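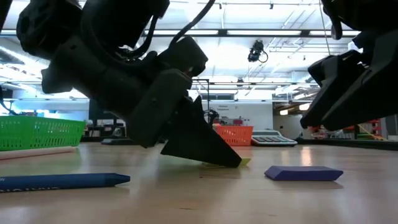

A reader of the first version wrote that the category names made no sense to anyone who had not sorted the supplies in person, and asked why a crayon and a marker shared a folder while erasers had one to themselves. Both points were fair. The folders have been renamed and the notes below rewritten.

Rarby Desk Supplies

README, version 2
Last updated 13 June 2018

What this is

Rarby is a set of 3,350 photographs of small desk and craft supplies lying on tabletops: crayons, erasers, sticky notes, cards, tubes, baskets and similar things. It was put together for people who write sorting guides and supply lists for classrooms and craft rooms. Version 1 came out in January under the name Sirko, and old links with that name still work.

Categories

There are 12 folders, one per category. A picture is filed by the item it was taken for, even when other items lie near it.

Crayons and wax sticks are now separate from markers. Paper wrappers stay on. A crayon with a torn wrapper goes in the same folder as a whole one.

Erasers and blocks share a folder. Foam pieces and thick erasers are hard to tell apart in a photograph, and we stopped trying. If you need them split, you will have to do it yourself.

Cards and sticky notes also share a folder. Many are partly covered by something else.

Tubes and rods covers anything long and round that is not a writing tool.

Baskets and bins includes perforated plastic baskets, full or empty. Lids are under Other.

The rest are markers, pencils, tape, scissors, string, clips and Other.

Color names

Colors are written as plain words in the list file: dark blue, purple, bright green, yellow-green. Something between purple and blue is entered as purple-blue. Pale items were entered as white in version 1, and most have been changed to pale pink or cream where that fits better. Warm wood tabletops make light colors look a little yellow.

Known problems

Wrapper lettering is often too small or too cropped to read, so the brand column is mostly blank. Leave it blank if you send corrections.

The Ererell and Tradetti folders from version 1 were named after the rooms where the supplies were kept. They are gone, and their pictures have been moved into the categories above. 2 pictures turned up in both folders and the extra copies were removed.

Sizes are not given. Nothing was measured.

Use

Free for teaching and personal projects. Keep this file with any copy you pass on. Corrections should give the folder name, the picture number and the new entry, one per line.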